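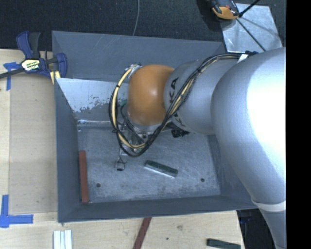 The arm over the metal bin, with a red bar along the left wall and a green one near the middle of the floor.

Petchrat bin picking kit

Petchrat is our add-on for picking plain bars out of an open metal bin, and it comes straight from the research work at Domside. If you already have an arm, a gripper and a fixed camera, you have most of what you need.

The method is simple to explain. A bar lying close to a wall is awkward, as one finger has to fit into a very narrow gap. Petchrat scores each possible grasp by how much room the fingers have, and when no grasp scores well it plans a short push first – then looks again and picks. Ratree Sangkhawat wrote the push planner, and we still love watching it work!

What the tests showed

We ran 46 bin layouts with the push planner on, then the same 46 with it off. With it off, 8 layouts ended with a bar left in the bin. With it on, that dropped to 2. Both were bars lying flat in a corner, and Pei-shan Wu is working on those now.

What you get
Grasp scoring and push planning software
Set of test bars in mixed colours
Layout sheets for all 46 test bins
Calibration guide (printed and PDF)

Arm, gripper, camera and bin are not included.

Setting up

Clamp the bin to the table before you calibrate. Pushes put a sideways load on the walls, and a bin that creeps will spoil your results over a long run. Scuffed metal floors are fine – we tuned the bar detection on worn bins from the start. Allow five minutes for calibration, and repeat it whenever the camera is moved.

Kits are sent out from Daltholm. For lab orders and a copy of the full results, write to the Dukemgate office.

Page updated 16/08/2023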